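Clellow Sorting and Parts Bin, Turquoise
Item 764

24 shares | 3 comments

The Clellow bin is an open-topped plastic bin for benches, counters and shelves. People buy it for craft rooms, classrooms, repair benches and kitchens, mostly to keep small or awkward items in one place while they work. It has no lid and no dividers. If you need either one, see the Burmont range instead.

The walls flare out a little from the floor to the rim. This lets empty bins nest inside each other, and it also makes it easier to get your hand around something at the bottom. The rim is rounded and there is no sharp edge where you pick it up. The corners are rounded too, so a damp cloth gets all the way in and crumbs or filings don't pack up in them.

The floor inside is smooth and flat. Square-sided items stand level on it, and you can slide them along to make room for the next one. With heavy items, put them in by hand. Dropping a solid block from rim height will mark the floor sooner or later, and marks of that kind are not covered by the warranty.

Color

Turquoise is the only color we stock at present. The shade looks paler on the rim and on the inside where light gets to it, and deeper on the parts in shadow. Dark gray and black items are easy to find against it. White and pale blue items are harder to pick out. A cream version was dropped in March and will not be coming back.

Size and weight

Outside length at the rim: 475 mm
Weight, empty: 698 g
Lid: none
Dividers: none
Handles: none, lift by the rim

The length is measured across the rim, which is the widest part. The base is shorter. If you are fitting the bin on a shelf, go by the rim measurement and leave enough space over the top to reach in.

What it is good for

Shape-sorting sets, wooden or plastic blocks, gauge blocks, castings, sanding pads, jars, tubes of glue, seed packets, and anything else you want to see from above without opening a cover. The sides are high enough to hide the lower part of what is inside when you are sitting at the bench, so tall items are easier to spot than flat ones. Standing up, you see straight in.

It works well for sets with a piece missing, too. Leave the parts you have in the bin and put the new one in when it arrives.

What it is not good for

Do not use it for solvents, hot pans, or as a step. It is not rated for food contact. It can hold water for a short time for rinsing parts, but the walls will bow when it is full and it should not be carried that way. Tip it out where it stands, or bail it first.

Cleaning

Wash by hand with warm water and dish soap, then dry with a towel. Do not put it in the dishwasher, as the rim can warp on the lower rack. For pencil and crayon, use a melamine sponge and light pressure. Harder scrubbing takes off the sheen and leaves a dull patch.

Stacking and shipping

Bins are sold one at a time or in cartons of 24. Cartons ship nested, with a paper sheet between each pair. If two bins are stuck together on arrival, stand them in a warm room for an hour and twist as you pull. Do not pry at the rim with a screwdriver.

Blocks and containers are not included. The Studmont recess blocks and screw-top canisters have their own pages.
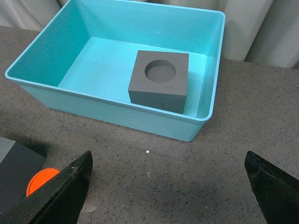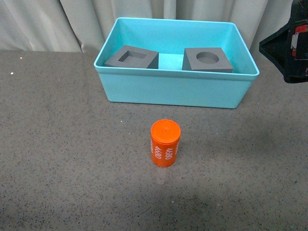
3 comments

Prajapati
We have six of these in the workroom and they have held up fine for two years. One thing I would add to the page is that they slide on a smooth counter when you pull something heavy toward you inside. I cut a piece of rubber shelf liner to go under each one and that stopped it. I would also buy a version with a flat spot on the front for a label. Tape peels off ours after a few washes and we end up writing on the bottom.

2 people found this helpful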